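How to Put Together Your First Hour of Local Music Radio
Posted 6/10/20 by Rocío Cáceres

I get a lot of messages from people who would love to do a radio show but feel like they need a whole record collection and a golden voice before they can start. You really don't! I did my first hour on a community station in Farnden with a borrowed laptop and a cold, and I had the best time. So get yourself something to drink and let me walk you through how I build a show, start to finish.

Step 1: Start with the gig calendar

Before I pick a single song, I look at who is playing in the area over the next two weeks. I write down every band on every bill, openers included (openers will love you forever if you play them). If it's a slow stretch, I look at who has a new release instead, and January is always like that around our way.

Step 2: Ask for the music

Send each band a short, friendly note. Tell them the name of the show, when it airs, and which song you'd like to play, and ask for a WAV or a good-quality MP3. Ask how to say the band's name while you're at it. I called Murnamine "MUR-na-mine" for a whole season before their drummer told me it rhymes with "seen," and I still blush when I think of it.

Step 3: Work out your clock

An hour of radio is less music than you'd think. Once you take out the station ID, your hello and goodbye, and the talking in between, you have room for twelve or thirteen songs. Write the length of each one next to its title and add them up as you go. Keep one short instrumental in your pocket for the end, so you can fade it whenever you need to.

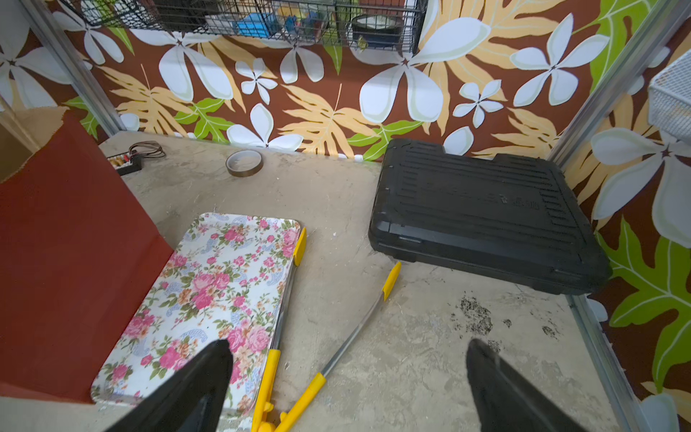
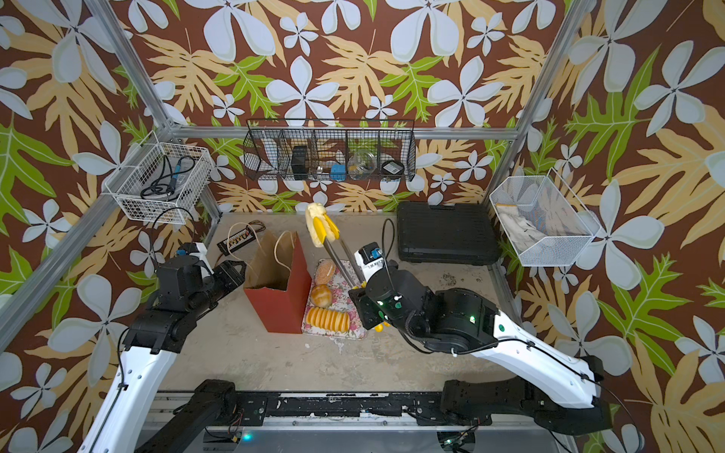

Reading time: 4 min

Step 4: Put the songs in order

Open with something that gets going in the first few seconds – long, quiet intros are lovely, but they sound like a mistake at the top of the hour. After that I like to go in little sets of three. A loud one, a loud one, then something that lets everybody breathe. For one show I went from Trokitz, who are all drum machines and shouting, straight into an Arnaud ballad, and it was too big a jump. A song at 80 beats per minute in the middle would have smoothed it right over.

Step 5: Plan your talking

I don't write a script, but I do make a card for each break with three things on it: what we just heard, what's coming up, and one show listeners can go to. Read the date and the venue twice, slowly. People are driving, or doing dishes, or hunting for a pen.

Step 6: Do a practice run

Record the whole thing at home, even if it's only into your phone, and listen back the next day. You'll hear yourself say "um" and you'll want to hide under the bed, and that's fine, we all do it. Check that your voice sits at the same level as the songs, then fix the one or two things that bother you most and leave the rest alone.

Step 7: Post your playlist

After the show, put the full list up with links to each band's page, and tag them all. My list of past shows has over 70 playlists on it now, and bands still write to me after finding themselves in an old one. If you make a show of your own, please send me the link – I'd love to listen!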